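# Chapter 4: Getting Two Arms to Share a Table

When I started on the stamping rig I had one arm, one table and far too much confidence. By March I had two arms, a table I'd had to bolt to the floor, and a notebook full of crossings-out. This chapter is about what went into that notebook, and it's the one I'd most like you to read with a pencil in your hand.

The job sounds like something you'd give a small child on a rainy afternoon. Pick up a stamp, press it on a sheet of grid paper, lift it, move along, do it again. I picked it on purpose! Ink is a brilliant teacher. If your arm lands 2 mm off, you'll hardly see it by watching the arm move, but the paper keeps the mark and you can go over it with a ruler over a cup of tea.

I built mine at Jandgate, the shared workshop I've belonged to for years (bench 19, the one by the kettle). My bench partner was Sewwandi Sheikh, who had already got further than me with her own plotter, and who wrote on the first page of my notebook, dated 2/15/20: "Measure the table before you blame the arm." I ignored this for weeks, of course.

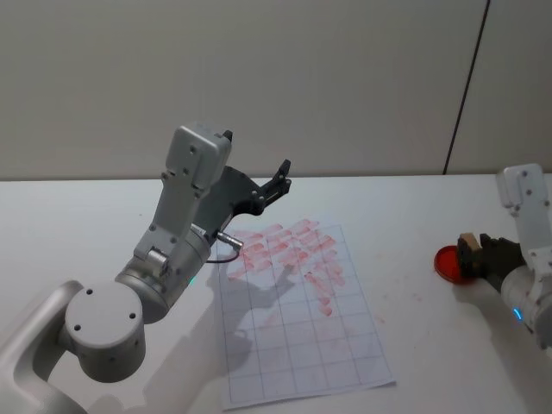

So, the table. Each arm has its own idea of where zero is, and that idea begins at its own base. Tell both of them to go to the same spot and they'll go to two different spots, both perfectly sure of themselves. What you need is one set of numbers that belongs to the table, plus a way of turning those into numbers each arm can use. We'll call the first set *table coordinates* and the second *arm coordinates*, and I'll be fussy about the words from now on because mixing them up cost me a whole evening and a good shirt.

The grid paper is there to help. Once you know where one corner of the sheet is and which way it's turned, every square has an address. Mind that second part, though. A sheet that's been put down slightly askew will send a neat row of marks wandering off across the squares, and you'll be hunting for a bug in your code that was never there.

You'll need the following before you go on:

- a sheet of grid paper and some low-tack tape
- a stamp with a handle your gripper can close on properly
- a steel rule
- the calibration sheet you filled in at the end of Chapter 3

## 4.1 Finding the corner

Start with one arm only, and park the other well out of reach. Bring the fingertips down slowly over the corner of the paper nearest you, stop just short of touching, and write down all the joint readings.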